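Duplicate Objects and the Mirror Problem: Notes on Our October Results

This post continues the account of the Flendik project, in which our group at Trutley studies how well a tidying policy can be learned from first-person recordings of people putting household items away. The earlier entries dealt with kitchen counters and shoe racks. The present entry concerns dressing tables, which have proved the hardest surface in the collection so far, and it reports a change in method that I believe is worth setting down before the longer write-up is ready.

The difficulty may be stated simply. Our perception module, Kerkeck, builds a list of the objects on a surface and passes that list to the planner. At a dressing table there is usually a large mirror directly behind the surface. Kerkeck detects the items on the table, then detects the same items in the glass, and the planner receives a list that is up to twice as long as it should be. It then proposes to reach for a comb on the far side of a wall.

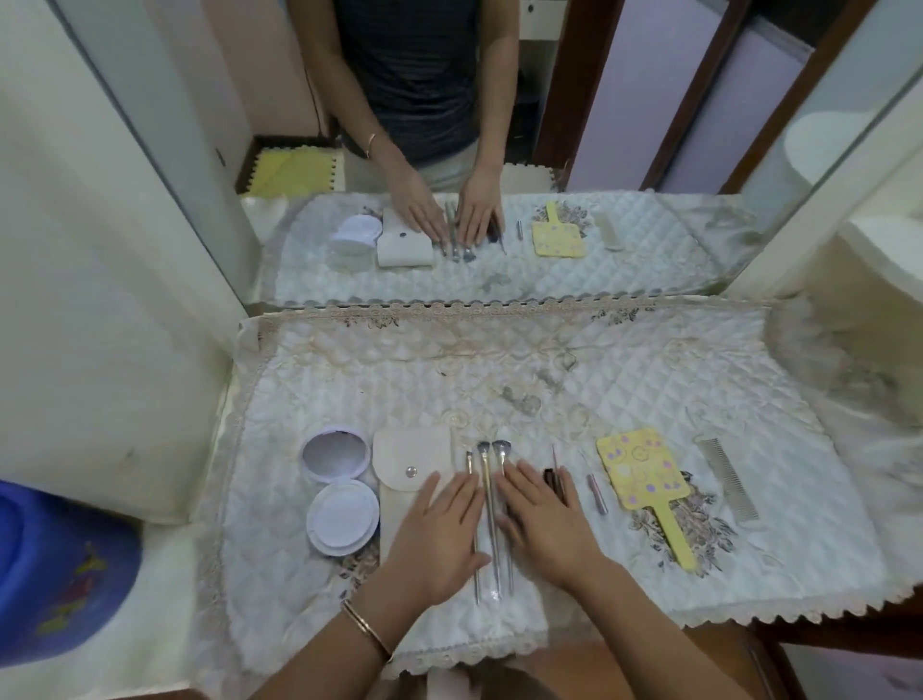
Dressing table with wall mirror; the pouch, brushes and comb each appear a second time in the reflection.

Our first remedy was to mask every mirror by hand and discard whatever fell inside the mask. The approach worked on the large wall mirrors and failed on the small ones. A compact may stand open among the other items with its own mirror facing the viewer, and a hand mirror is itself one of the objects to be put away. If the mask covers the hand mirror, the planner never learns that it exists. We lost a good deal of time to this before agreeing that masking was the wrong tool.

The second remedy, which we have kept, is the Sánchez test, named after the street on which our first apartment recordings were made. For each detected object the test asks whether its apparent motion, as the wearer's head moves, agrees with a point on or above the table surface. A reflected object behaves as though it lies behind the glass, and its motion differs accordingly. Objects that fail the test are kept in memory, marked as reflections, and paired where possible with a real counterpart. They are withheld from the planner's list of things to pick up.

We evaluated the test on 419 clips recorded in 22 homes. With hand-made masks, the planner attempted to reach for a reflection in 6 percent of clips and overlooked a real item in a larger share that we had not been tracking properly. With the motion test, reaches toward reflections fell to 4 clips in the entire set. All of them came from recordings in which the wearer's head was almost still, and in such cases the test has very little to work with. I do not regard this as solved - a person seated at a table may hold still for a long time.

A second result was less expected and concerns storage. 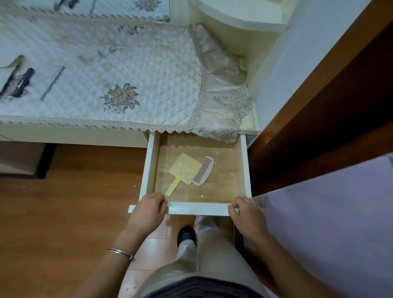
The planner must also decide where each item belongs, and our training labels treated this as a single choice per session: everything goes into one container. The recordings do not support that assumption. An open drawer may hold only the yellow hand mirror and the comb while a dark tube and a slim silver rod still lie on the quilted cover above it. Under the old labels, a moment of this kind was scored as an unfinished task, and the policy was penalized for stopping there. We cannot tell from a single moment whether the person meant to continue, so the label should not pretend to know. We have therefore begun to assign a destination to each object separately, with "undecided" as a permitted value.

The relabeling has had one practical cost. Annotators need more time per clip, and they disagree more often about small items, particularly brushes and pencils that are similar in shape. We have asked them to record the disagreement and move on. Those records will be used later to decide which object classes ought to be merged.

Several readers wrote after the previous entry to ask why we do not use a depth sensor to reject reflections. We tried one. The sensor we had available returned unreliable values on mirror glass, at times reporting the surface of the mirror and at times the distance of the reflected object, with no warning as to which. A better sensor might behave differently, and I would be glad to hear from any group that has measured this with care. For the time being the project will remain with ordinary color video, as the remaining homes have already been recorded that way.

The next entry will cover drawers in more detail, in particular the question of when a drawer should be treated as a surface and when as a container. The planner currently switches between the two at a fixed opening distance, and that distance was chosen for kitchens.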